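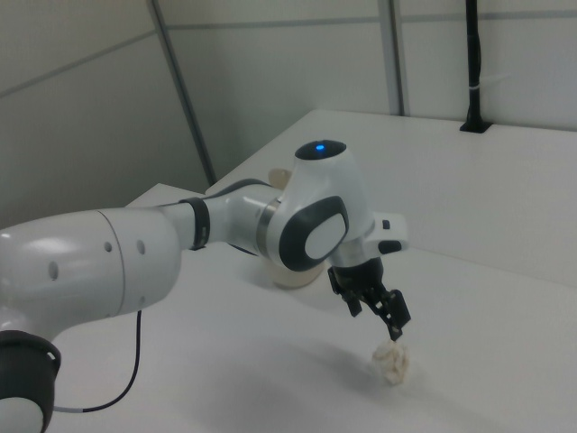

gillidstead_sue
Crumpled paper goes in the regular trash at my place. I used to put every wad in the recycling bin, and then our hauler sent around a sheet saying small balled-up pieces fall through the sorting screens. Flat sheets are fine. So now I have two piles on the desk and I hate it.

Reply from marrowfat
Is that for all paper or just the small stuff? We get the same hauler on the Skirbridge side and I never saw a sheet like that. I crumple everything.

Reply from gillidstead_sue
Small stuff. Receipts, sticky notes, half pages. A full newspaper page in a ball is probably big enough, but they want it flat anyway because it takes up less room in the truck.

Reply from tabletop_ted
I started this thread asking how people keep a white table clear of scrap paper, so I'll try to steer it back a little. The table is white, the paper is white, and I miss pieces all the time. I wipe the top down at night and the cloth pushes three or four little wads onto the floor. Then I step on them in the morning. I sort mail and cut patterns at the same table, so there is always more coming.

Reply from omalo_lamp
Get a lamp and put it low at one end. Overhead light flattens everything out and white on white disappears. With the light coming in from the side, each piece throws a shadow and you can see it from across the room. I use an old Omalo clamp lamp for this, nothing fancy.

Reply from marrowfat
Or stop making balls. If you leave the scraps flat you can stack them and carry the whole stack to the bin in one trip. A ball rolls. I know I just said I crumple everything, but I crumple it over the bin, not over the table.

Reply from halfpint61
Disagree on leaving it flat. Flat paper sticks to a smooth tabletop and you end up picking at the corner with a fingernail. A ball you can just grab. I crumple on purpose and I clear the table in half the time.

Reply from marrowfat
Slide it to the edge and it comes right off. No fingernail needed.

Reply from halfpint61
Sure, if there is nothing in the way. My edge has a lip.

Reply from Văn
We do it like this at the print shop. One tray on the right side of the table, always in the same spot, and scraps go in the tray as you make them. At closing the tray gets emptied. We go through a lot of test sheets, over 300 on a busy day, and the tables stay usable. The tray has to be a dark color or you lose track of what is in it.

Reply from tabletop_ted
What size tray? I have 80 centimeters of free space along the wall side and not much on the other.

Reply from Văn
Ours is about the size of a cafeteria tray, so it would fit. Bigger is worse. People start setting down scissors and cups in it.

Reply from gillidstead_sue
I would still keep two trays, one for flat sheets and one for wads, if your hauler has the same rule as mine. Call and ask. The woman I got was helpful and it took five minutes.

Reply from omalo_lamp
Two trays on a table that small is a lot. Put the small pieces in a paper bag and staple the top when it's full. Some places take that as one item. Mine does, but I had to ask.

Reply from marrowfat
Mine says no bags of any kind - I just looked it up. So that one depends on where you live.

Reply from halfpint61
Small scraps also work as packing filler if you mail things. I keep a shoebox of balled-up paper under the table and I haven't bought bubble wrap since November. Doesn't work for anything heavy, the balls go flat and the item shifts.

Reply from tabletop_ted
OK. I moved the lamp to the end of the table last night and it does help, I found two pieces behind the tape dispenser that I would have missed. I'm going to try one dark tray for a couple of weeks before I buy a second one. Halfpint, I'll save you the argument, I'm going to keep crumpling. I called the hauler too and was on hold until lunch, so no answer yet on the small pieces.

Reply from gillidstead_sue
Try them at 8 in the morning. That's when I got through.

Related threads
Best cloth for a glossy white tabletop
Skirbridge pickup changes, what goes in which bin (287 replies)
Dark cutting mat or light cutting mat?
Where do you keep the mail until you open it (61 replies)
Shredder bins that don't spill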